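Robot butler still some way off, says firm paying people to tidy

Anyone hoping to retire the duster by January may want to hang on to it.
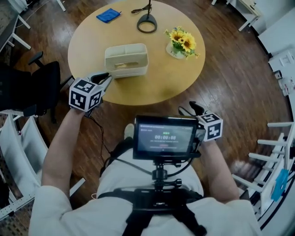 Eight seconds on the clock

Prarora, a small firm in Prellton, wants machines to take over the dull end of housework. For now the dull end is being done by people, who hold a gripper in each hand and shift things about on a table while a timer runs. A basket, a blue cloth and a vase of artificial sunflowers make up a fairly typical morning.

The firm has set itself a target of 3,000 recorded chores before its home helper, Matei, is let near a customer's kitchen. Each one is done by a person first, so that the software has something to copy.

"People ask me when it will do the ironing," said Palesa Makhubela, who runs the project. "I ask them when they last did the ironing. It usually buys me a minute."

Matei can already fold a tea towel, given 17 minutes and a towel it has met before. Socks remain a sore point. In a trial last winter it sorted 30 of them into pairs, and 15 of the 30 were in the right pair if you were relaxed about colour, as Siyabonga Coetzee, who wrote up the results, plainly was.

Shops are not much further on. Cunier, the homeware chain, tried a shelf-stacking machine at its Prellton branch and has gone back to Nobuhle Mofokeng, who does the same aisle before opening time and can also work the till.

Prarora says a second trial is planned, this time with mugs. Makhubela would not be drawn on a price for the finished helper, or on whether it will do stairs.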